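켈든(Kelden) 유리 상판·스테인리스 겸용 크림 클리너

브랜드: Triltthorpe
제품군: Kelden 주방 표면 관리
품번: 1303
내용량: 448g
제형: 크림형 연마 세정제
향: 무향
구성: 본품 1개, 면 패드 1장

제품 소개

켈든 크림 클리너는 전기레인지의 유리 상판과 스테인리스 조리도구를 한 통으로 관리할 수 있게 만든 크림형 세정제입니다. 국물이 넘쳐 눌어붙은 자국, 냄비 바닥이 닿으며 남은 회색 금속 자국, 물이 마르면서 생긴 흰 얼룩을 닦는 데 씁니다. 액체 세정제보다 점도가 높아 얼룩 위에 올려 두어도 잘 흘러내리지 않습니다.

입자가 고운 연마제와 구연산이 들어 있습니다. 연마제는 표면에 붙은 찌꺼기를 밀어내고, 구연산은 석회질 얼룩을 녹입니다. 염소계 표백 성분과 색소는 넣지 않았습니다. 기름때가 두껍게 쌓인 후드 필터나 오븐 안쪽에는 맞지 않으니 이런 곳에는 같은 브랜드의 Bech 기름때 스프레이를 사용해 주십시오.

이전 제품과 달라진 점

뚜껑이 돌려 여는 방식에서 눌러 여는 방식으로 바뀌었습니다. 한 손에 패드를 든 채로 열 수 있고, 토출구가 좁아져 한 번에 나오는 양이 줄었습니다. 내용물의 배합은 같으므로 기존 제품을 쓰시던 분은 사용법을 그대로 따르시면 됩니다. 이전 용기에 새 제품을 옮겨 담는 것은 권하지 않습니다. 용기 안쪽에 굳은 크림이 남아 있으면 덩어리가 섞여 나올 수 있습니다.

사용할 수 있는 표면

유리 및 세라믹 유리 상판: 인덕션, 하이라이트, 매립형 전기레인지
스테인리스: 냄비 겉면과 안쪽, 주전자, 싱크볼, 수전
법랑: 겉면만 가능하며 안쪽에는 쓰지 않습니다

사용할 수 없는 표면

코팅 프라이팬, 알루미늄, 구리, 황동, 대리석, 도장된 금속, 아크릴과 플라스틱에는 사용하지 마십시오. 무광 검정이나 색상 코팅이 된 수전도 광택이 달라질 수 있어 제외됩니다. 상판 테두리가 금속이나 도장 마감이면 크림이 테두리에 닿지 않게 안쪽만 닦고, 테두리는 젖은 행주로 마무리해 주십시오.

유리 상판 닦는 방법

1. 전원을 끄고 잔열 표시등이 꺼질 때까지 기다립니다. 표면 온도가 60도 이상이면 크림이 마르면서 흰 막이 남습니다.
2. 상판 위의 냄비와 소품을 모두 옮기고 부스러기를 마른 행주로 걷어 냅니다.
3. 얼룩 위에 콩알만 한 크기로 크림을 짭니다.
4. 동봉된 면 패드에 물을 조금 묻혀 둥글게 문지릅니다.
5. 젖은 행주로 두 번 닦고 마른 천으로 물기를 없앱니다.

눌어붙은 정도가 심하면 크림을 바른 뒤 3분 두었다가 문지릅니다. 그래도 남는 덩어리는 상판 전용 스크레이퍼로 먼저 긁어 내고 다시 바르십시오. 철수세미와 초록색 거친 수세미는 유리에 가는 흠집을 남기므로 함께 쓰지 않습니다.
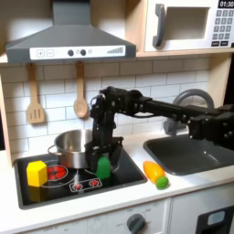

스테인리스 냄비는 몸통보다 테두리와 손잡이 이음매에 때가 먼저 쌓입니다. 설거지할 때 수세미가 잘 들어가지 않는 자리이고, 세제 찌꺼기가 남으면 갈색으로 굳습니다. 테두리가 바깥으로 말려 있고 옆에 고리 모양 금속 손잡이가 달린 사진 속 은색 냄비 같은 형태라면, 말린 테두리의 아랫면과 손잡이가 몸통에 붙는 부분을 따로 닦아 주십시오. 면봉이나 부드러운 칫솔에 크림을 묻히면 손잡이 안쪽까지 닿습니다. 닦은 뒤에는 흐르는 물로 충분히 헹구고, 이음매에 크림이 남지 않았는지 손끝으로 만져 확인합니다.

스테인리스 냄비 닦는 방법

주방세제로 기름기를 먼저 없앤 다음 크림을 사용합니다. 기름이 남아 있으면 연마제가 뭉쳐서 얼룩 위를 미끄러집니다. 겉면에 결이 있는 제품은 결 방향을 따라 곧게 문지르고, 거울처럼 광이 나는 제품은 힘을 빼고 짧게 닦습니다. 광택 면은 처음 한 번 바닥 쪽에 시험해 본 뒤 전체를 닦는 편이 좋습니다.

냄비 안쪽의 무지개색 얼룩은 대개 열과 물속 미네랄 때문에 생깁니다. 크림을 얇게 펴 바르고 문지르면 대부분 옅어집니다. 새까맣게 탄 바닥은 물을 붓고 약한 불에 데워 탄 부분을 불린 뒤 완전히 식혀서 닦아 주십시오. 안쪽을 닦은 냄비는 주방세제로 한 번 더 씻고 물로 헹군 후 조리에 사용합니다.

함께 쓰면 좋은 제품

Perance 극세사 천: 물기를 닦고 광을 낼 때 씁니다. 섬유유연제로 세탁하면 물 흡수가 나빠지니 중성세제만 넣어 빨아 주십시오.
Triltthorpe 상판 스크레이퍼: 날을 교체할 수 있고, 쓰지 않을 때는 날이 안으로 들어갑니다. 날을 상판에 눕히듯 낮은 각도로 밀어 사용합니다.
교체용 면 패드: 본품에 든 것과 같은 규격입니다. 손빨래 후 말려 다시 쓸 수 있고, 올이 풀리면 교체합니다. 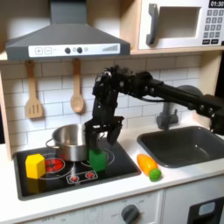
검은색 상판은 밝은 색보다 물자국과 손자국이 눈에 잘 띕니다. 매번 크림을 쓸 필요는 없고, 평소에는 젖은 천과 마른 천으로 이어서 닦는 것으로 충분합니다. 닦기 전에 냄비만 들어내고 옆에 있던 작은 물건은 밀어 두는 경우가 많은데, 밑에 모래알이나 소금이 끼면 그대로 흠집이 됩니다. 사진에서 냄비 앞쪽에 서 있는 초록색 블록 정도의 작은 물건도 밀지 말고 들어서 옮겨 주십시오. 냄비 역시 끌지 않고 들어 올려 내려놓으면 회색 자국이 덜 생깁니다.

보관

직사광선이 들지 않는 실온에 세워서 보관합니다. 뚜껑을 열어 두면 토출구 쪽 크림이 굳습니다. 굳은 부분은 이쑤시개로 떼어 내고 따뜻한 물에 적신 천으로 닦으면 다시 나옵니다. 겨울철 베란다처럼 어는 곳에 두면 물과 연마제가 분리될 수 있습니다. 분리된 제품은 실온에서 녹인 뒤 충분히 흔들어 사용하고, 흔들어도 섞이지 않으면 버리십시오.

사용 시 주의사항

염소계 표백제와 섞거나 이어서 쓰지 마십시오. 유해한 가스가 발생할 수 있습니다.
피부가 약한 분은 고무장갑을 착용해 주십시오.
눈에 들어갔을 때는 흐르는 물로 충분히 씻고, 통증이 계속되면 의사와 상담하십시오.
어린이의 손이 닿지 않는 곳에 두십시오.
식품 용기에 옮겨 담지 마십시오.

자주 들어오는 문의

가스레인지에도 쓸 수 있습니까?
스테인리스 상판이면 가능합니다. 버너 헤드와 화구 캡은 재질이 달라 변색될 수 있으므로 빼고 닦아 주십시오. 강화유리 상판은 인쇄 무늬가 유리 위쪽에 있는 제품이 있어 제조사 설명서를 먼저 확인하셔야 합니다.

이미 생긴 흠집이 없어집니까?
없어지지 않습니다. 냄비에서 묻은 금속 자국은 흠집처럼 보여도 지워지는 경우가 있습니다. 손톱으로 가볍게 긁어 걸리는 느낌이 있으면 흠집입니다.

닦고 나서 뿌옇게 보입니다.
크림이 덜 닦인 상태입니다. 젖은 행주를 헹궈 가며 다시 닦고 마른 천으로 마무리해 주십시오.

면 패드만 따로 살 수 있습니까?
교체용 면 패드 항목에서 구입하실 수 있습니다.

교환 및 반품

개봉하지 않은 제품은 수령 후 안내된 기간 안에 교환이나 반품이 가능합니다. 뚜껑 밀봉 스티커를 뜯은 제품은 단순 변심으로 반품할 수 없습니다. 용기가 깨졌거나 내용물이 샌 상태로 도착했다면 포장 상자를 버리지 마시고, 주문 번호와 함께 고객 문의 게시판에 남겨 주십시오.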